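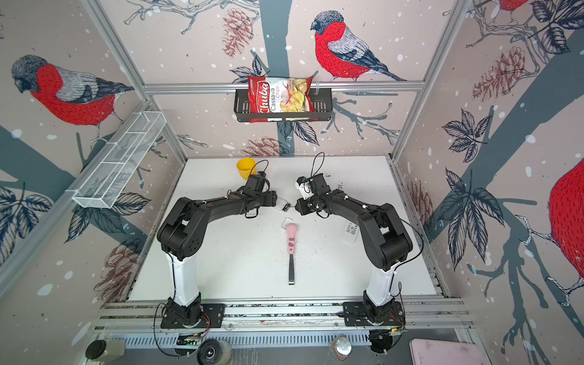
Odds and Ends table: what came in, what's left

The Odds and Ends table at Friesen House has now taken in roughly 300 small household items since April, and 278 of them have gone home with someone else. The rules haven't changed. If it fits in one hand and still has some use in it, bring it down. If it needs two people to lift, talk to Nathalie Cloutier about the furniture list.

Kitchen things move fastest. Measuring spoons, peelers and jar openers seldom last the week, and mugs go in pairs if they go at all. Single cups are slower. The yellow plastic cup is still with us, and so is the pink spatula, which would suit anybody who cooks eggs or flips pancakes for one. Please wash kitchen items at home before you drop them off. The sink on the ground floor drains poorly and building management has asked us to keep food bits out of it. 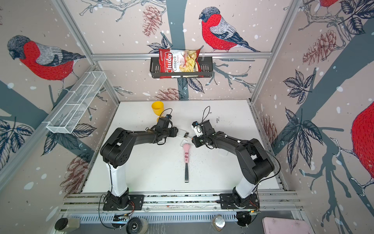
Snacks are welcome as long as they're sealed and inside the date. Cassava chips have been popular, and Mawuli Aidoo would like it known that they go well with the pepper sauce he brings to the potluck. Opened packages, home canning and anything that belongs in a fridge should stay upstairs.

A few people have asked about the bullfinch wallpaper. It was chosen by a vote of those who turned up, 18 in all, and the runner-up was a plain green stripe. We have part of a roll left over for patching. Nahom Bogale has it, and he isn't giving out samples.

Electronics are where we need more care. Remote controls come in without batteries, or with batteries that have been sitting for years, and often with no word on what they operate. Please put a piece of masking tape on the back with the make of the device and whether it worked the last time you tried it.
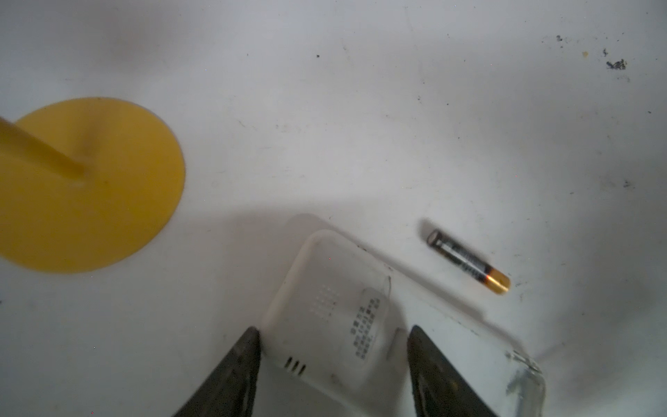

Loose batteries should go in the blue pail by the mailboxes — AA, AAA and the square nine-volt kind. Tape the ends of the nine-volts. Button cells go in the jam jar on the shelf above, out of reach of small children. Thiện Đàm takes the lot to the depot once a month and has asked that we stop adding light bulbs, which the depot won't accept.

The white top of the table could use a proper scrub. It marks easily and collects crumbs, so a damp cloth after you've had a look through is appreciated. Skip the scouring powder.

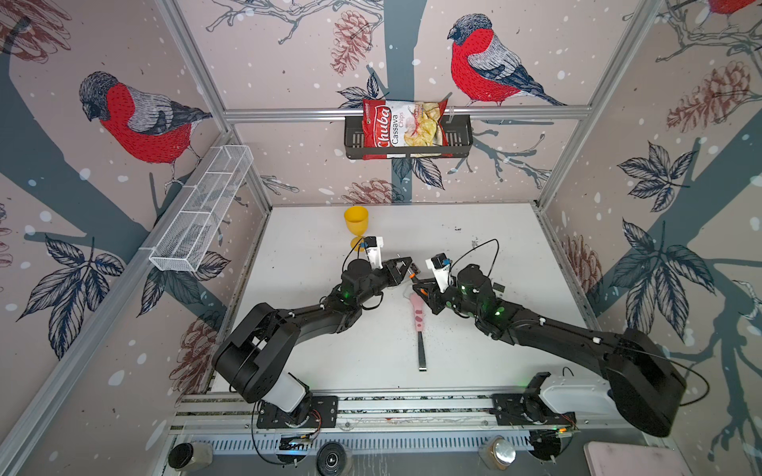
We're short 2 things at the moment: small lidded containers for screws and picture hooks, and a decent can opener. Lids must match. If you have either, leave them with Brayden Després in the office before noon, or bring them down yourself in the evening. Anything unclaimed by the end of the season goes to the thrift store on Tillberg, and the spatula and the cup will go with it unless someone speaks up.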